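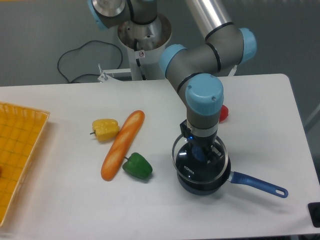 コンラート・シュニーダー(Konrad Schnyder)
生活造形コース2年 道具班・報告書担当

課題報告 「Nendum」台所あそびコーナーの道具選びと片づけ
提出 2019/6/25

1 課題の内容
Nendumは、学童施設Flivachの一角に台所あそびのコーナーを作る授業課題である。班は家具班と道具班に分かれ、私は道具班に入った。道具班の仕事は、机の上に出すもの、つまり鍋やフライパンの類と食べもののおもちゃを選び、子どもが自分で戻せる置き場所を決めることである。机と棚の寸法は家具班の報告書に載せてあるので、ここでは必要なところだけ触れる。

使う年齢は6歳から9歳を想定した。Flivachからの希望は、幼児向けに見えすぎないこと、床に物が散らばったままにならないこと、の二つだった。新しく買うものは2000円以内という条件もついた。

2 フライパン
最初の案では、フライパンもおもちゃの小さいものにする予定だった。3月の打ち合わせに見本を持っていったところ、上の学年の子には物足りないだろうと施設の先生に言われ、普通の台所で使うものに変えた。

選んだのは黒っぽい本体に長い青の柄がついたもので、本体の正面に白い文字でKONKAと入っている。柄の先は丸く、楕円形の穴があいていて、フックに掛けられる。この穴があることを選ぶときの条件にした。重ねてしまう方式だと、下のものを取るたびに上のものが机に出たままになるという意見が班の中で出ていた。

柄の色については意見が分かれた。家具班は全体を白と木の色でまとめたいと言い、黒い柄を希望した。道具班は、白い机の上で持つところがはっきり見えるほうがよいと考えた。結局、青のままで進めることになった。家具班の案どおりにした場合の色見本は付録に入れた。

柄が長いので、机の縁から外へ出る置き方をすると通る人の体に当たる。置くときは柄を机の内側に向ける、という決まりを一つ作った。決まりの紙は字だけだと読まれないので、矢印の絵をつけた。

3 食べもののおもちゃ
食べものは、手持ちのものと、Skirnsteadという店で見つけた中古の詰め合わせを合わせて使った。黄色いピーマンや、オレンジ色の長いバゲットがある。

並べてみて困ったのは大きさの関係である。バゲットは細長く、そのままではフライパンに収めにくい。切り分けられるパンに替える案も出したが、長いパンはパン屋ごっこに使えるという理由で残した。フライパンに入れるものと入れないものが混ざっていても、あそびとしては問題がないという結論にした。

色は、白い机に置いたときに見分けやすいことを優先した。黄色とオレンジは白の上で少し弱いのではないかと心配したが、形が違うので取り違えることはなさそうである。白に近い色のおもちゃ、たとえば大根や卵は、机に出したまま忘れられやすいと考えて今回は外した。卵がないと目玉焼きが作れないという反対意見が班の中にあり、これはまだ決着していない。

4 しまう場所
食べものはかご一つにまとめた。かごはDogarの浅い型で、799円だった。深いかごのほうがたくさん入るが、底のものを取るためにひっくり返すことになる。浅いかごなら上から全部見える。

種類ごとに仕切る案も試した。野菜、パン、果物と札をつけてみたが、班員どうしで片づけをしたときでさえ、トマトをどちらに入れるかで手が止まった。仕切りはやめて、食べものなら何でもこのかご、という形に直した。札も一枚にした。

フライパンは棚の横板にフックで掛ける。フックは横板の上端から18 cm下につけた。初めはもっと上だったが、低学年の子が背伸びをして掛けることになるので下げた。下げすぎると今度は本体が下の段のかごにぶつかる。位置を決めるのに三回穴をあけ直し、家具班に怒られた。古い穴は木工用のパテで埋めてある。

5 費用
かごの799円と、フックとねじの342円が今回の支出である。フライパンは班員の家から出してもらい、中古の詰め合わせはSkirnsteadの店主の厚意で譲ってもらった。残りは札の用紙と予備のフックに回す予定で、まだ使っていない。

6 うまくいかなかった点
道具を選ぶ順番がよくなかった。フライパンを決めてから食べものを集めたので、大きさの釣り合いを後から考えることになった。先に机の上に全部を仮に並べ、それから一つずつ入れ替えるべきだった。

片づけの時間も計っていない。班員で試したときの感想しかなく、子どもが使ったときにかごとフックで足りるのかはわからない。家具班は引き渡しの後に一度見に行く予定なので、そのときに同行して次の点を見てくる。

・フックに掛けずに机に置いたままにされていないか
・柄の向きの決まりが守られているか
・バゲットがかごからはみ出していないか

ふたの置き場所も決めていない。フックには掛けられず、かごに入れると食べものが出しにくくなる。棚の下の段に立てる溝を作る案を家具班に渡してあり、返事を待っている。

付録
A 色見本(柄を黒にした場合)
B フックの位置の図
C 決まりの紙の原稿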